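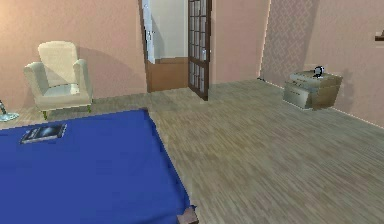 A bedroom with a blue-covered bed and a light wooden floor. Computer rendering.

GOSTNESS – Kristiansen, the regional bedding and linens maker, will open a mattress and bedding recycling center in Gostness in March, the company announced today. The center will take in used mattresses, box springs, sheets and blankets from households, hotels and rental properties across the county.

The site is a former furniture warehouse on the Skemby road, next to the company's existing cutting plant. Work on the building began last summer. The loading docks and roof have been replaced, and the sorting floor is now being fitted out.

The center will open with 22 employees. Eight of those positions will be filled by current Kristiansen staff moving over from the cutting plant, and the rest will be new hires. Applications are being taken at the plant office and by mail. No experience in recycling is required, and training will be paid.

Residents of Gostness and Skemby will be able to drop off up to 6 items per household each month at no charge. Items beyond that limit will be accepted for a fee, which will be posted at the gate before opening day. Hotels, dormitories and property managers will need to set up an account and book a delivery time.

"Most of the mattresses thrown out in this county go to the landfill, where they take up a lot of room and are hard to compact," the company said in a statement. "We have been making bedding here for a long time. It makes sense for us to handle it at the other end as well."

Mattresses arriving at the center will be weighed, checked and taken apart by hand. Steel springs will be baled and sold as scrap. Foam will be shredded for carpet padding. Cotton and polyester fill will be separated where possible and sent to firms that make insulation and wiping cloths. Wood from box springs will be chipped for mulch or boiler fuel, depending on its condition.

Kristiansen expects to recover 80 percent of each mattress by weight in its first year of operation. The remainder, mainly mixed fabrics and glued layers, will still be sent for disposal. The company said it is testing ways to separate glued foam but does not expect to have a working process by opening day.

Sheets, pillowcases and blankets will be handled on a separate line. Clean items in good shape will be sorted by size and given to shelters and family services offices in the two towns. Worn items will be cut into rags. Pillows will be accepted only from account holders during the first few months – the company wants to see how much space they take before opening that service to the public.

Some items will be turned away. The center cannot accept mattresses that are soaked, moldy or infested, and it will not take waterbeds, sofa beds or electric blankets. Staff will inspect each load at the gate. Residents who are unsure about an item can call the center before making the trip.

Pickup from homes will not be offered at first. Residents who cannot haul a mattress themselves may use the Driltska curbside service, which already collects bulky items on regular routes in both towns. Under an agreement signed with Kristiansen, Driltska will keep bedding apart from other bulky waste and deliver it to the new center. Its normal pickup fees will apply, and customers should request a bedding pickup when they call. Mattresses should be left out in a plastic bag or cover, which Driltska drivers can supply on request.

The company is also changing how some of its own products are made. Starting with the spring line, several Kristiansen mattresses will have covers that are stitched in place without glue, so that they can be removed with a seam cutter. Labels on these models will list the materials in each layer. Prices for the line have not been set.

An open house will be held at the center shortly before it begins taking deliveries. Visitors will be able to walk the sorting floor and watch a mattress being taken apart. Closed-toe shoes are required, and children must be with an adult. Parking is available behind the cutting plant, with the entrance on the Skemby side.

The center will be open to the public from 8 a.m. on operating days. A full schedule, the fee list and the list of accepted items will be mailed to households in Gostness and Skemby before the opening. Printed copies will also be available at the Kristiansen factory store.

About Kristiansen
Kristiansen makes mattresses, sheets and blankets for homes and hotels. Its cutting plant and factory store are located in Gostness.

Media contact: Kristiansen press office, Gostness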